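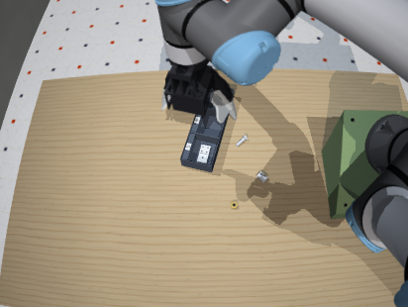

Cedix small-parts tabletop set: README

Cedix is a set of simulated tabletop episodes built to answer one narrow question: can an arm put away the loose hardware a person leaves on a bench? It was written by people who doubt it, and you should read our numbers with that in mind. The work is dull. A bolt, a nut and a washer lie on the wood near a dark blue box divided into compartments, and a ten-year-old would have them sorted before you finished giving the instructions. Demo reels tend to skip chores like this and show folded towels.

What you get

1000 episodes, all rendered, none from real hardware. Each is capped at 2000 steps. We split them into 15 shards so you can pull one and look before you commit disk space. The scene was assembled in Kaewkla, and the episode files open with the Ullix reader.

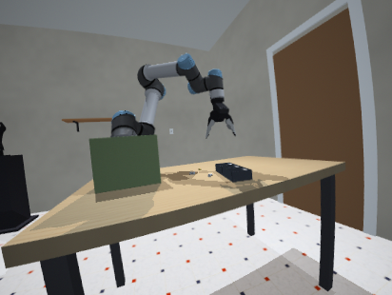 2 min read

What it does not show

Success in Cedix says little about a garage. The room has a plain door, a shelf and a patterned floor, and nobody's dog walks through it. An open gripper over a tidy table is a long way from a kitchen drawer full of rubber bands. Washers are the worst of it. A flat ring on a flat surface gives the fingers very little to hold, and contact physics at that size is guesswork in any simulator we have tried, ours included.

Please don't quote a score from this set as evidence that shop-floor cleanup is solved. The Fultine baseline we ship is there to check that your install works. It is not a strong policy.

Known problems

Shadows fall across the parts in many episodes. We left them in.
Shard 2 has duplicate seeds. A fix is planned for August.
Time to finish is logged in steps, so don't compare it with a person holding a stopwatch.

Bug reports go in the tracker, with the shard and episode number.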